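**Rultton wrist camera kit: anyone paid for the subscription yet?**

**seamripper_ed** · Sunday
Been quoted 1163 for the Rultton kit, which gets you the wrist camera, the bracket and a year of the Plista software. The sales page says it "understands any work surface out of the box". Has anyone run it on something plain and pale? Our benches are light grey and so is most of what we put on them.

**kelpie_9**
We have one on trial. It's fine on printed cartons. On grey it hunts around and then gives you a confidence score I don't believe for a second. Two wrist views from our trial:
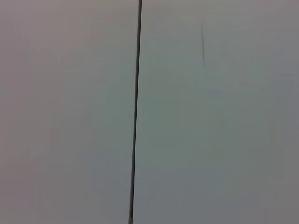
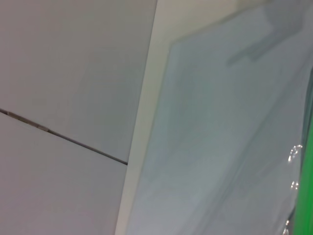
I asked support what the software is meant to lock on to when a seam is the only strong feature going. They sent me the brochure again.

**marlo_bench**
Bit harsh. Any cheap camera is going to struggle with blank panels, and you can't blame Rultton for physics. We use the same kit with a Mägi light bar and it finds panel joins all day long. Did you do the full calibration or the quick one?

**kelpie_9**
Full one, twice. And if it needs a light bar, the light bar should be in the quote.

**seamripper_ed**
That second shot is closer to my job than I'd like. Half our stock comes in clear film. Does it treat the see-through stuff as solid, or look straight past it?

**kelpie_9**
Depends on its mood. I wouldn't let it choose a grasp point on film without somebody standing there.

**marlo_bench**
Film is hard for everyone. The Umisia unit is no better at it, and they want 2000 before you've bought a cable.

**tassie_automates**
Disagree on Umisia. Theirs gives you the raw picture and lets you set your own thresholds. Plista hides all that behind a single slider called "Sensitivity". I moved ours from one end to the other and couldn't tell you what changed. I'd rather pay more and see what I'm paying for.

**marlo_bench**
There's an advanced tab. It's under Service, password's in the back of the manual.

**tassie_automates**
Then why is it hidden? My manual is 154 pages and the words "transparent" and "glossy" aren't in it. I searched.

**kelpie_9**
Found the tab, thanks marlo. Exposure can be locked in there, so I'll try that before the trial runs out. Still not convinced.

**seamripper_ed**
I've asked Rultton for a demo using our own film on our own bench. The rep offered a video instead. I've told him no colour brochure, no video, bring the thing here or I'm keeping my money. Will post if he turns up.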